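Visit to the Plorkar test rooms, April

Three of us from Kornley went up for the day to see the arms and grippers Plorkar has been comparing. We are choosing between two controllers for our own bench and wanted to see one of them under load before we ordered.

Gobnait Foley met us at 9 and took us through the front building, which dates from 1971 and was a printing works before Plorkar leased it. The machine shop is on the ground floor. They cut their own wrist brackets there and keep 300 in stock, mostly for older arms that are no longer made.

The test rooms are at the back. The finger sets under trial are run on ordinary kitchenware, and a set is retired after 2000 grasps whether it looks worn or not. Philomena Ó Néill runs the trials. She said the Prisus controller had given them the least trouble, though its manual is poor and she had to ring the supplier twice to get the current limits right. The Ó Ceallaigh unit costs less and is slower to recover from an emergency stop.

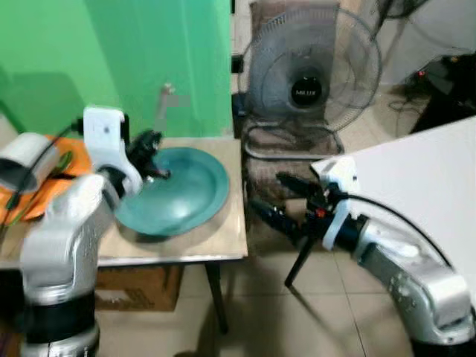
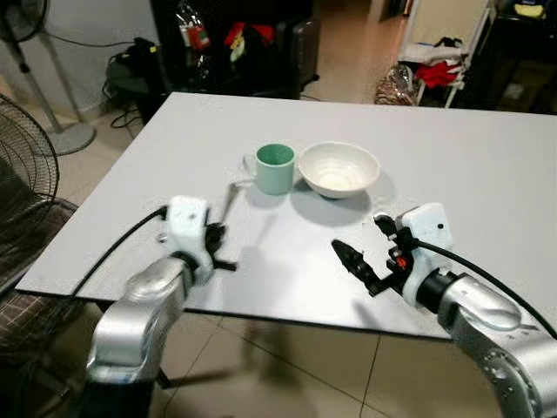
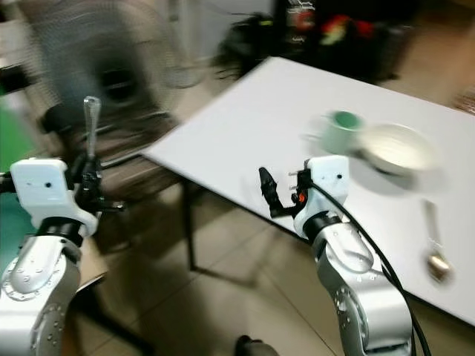
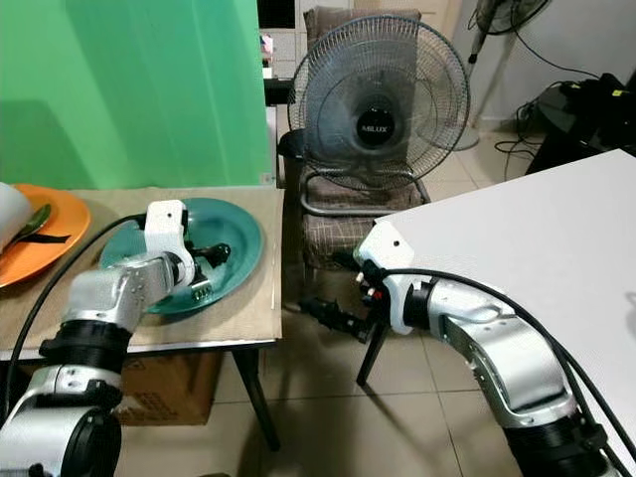 My own interest was in thin objects, which is where our present grippers fail. At home we can lift a cup all day, but flat cutlery slides or turns in the fingers. Philomena's view is that the closing force gets too much attention and the approach angle too little. The spoon-like utensil held upright in the left gripper is the grasp I would like to copy, with the handle standing vertical and the fingers closed low down. We have been picking up from the middle. I asked for the joint settings and she has promised to send them.

We also talked about cable routing, and whether 200 mm of slack at the wrist would be enough for our arms. Gobnait thought so. Lunch was sandwiches in the machine shop and we were back on the road by 3.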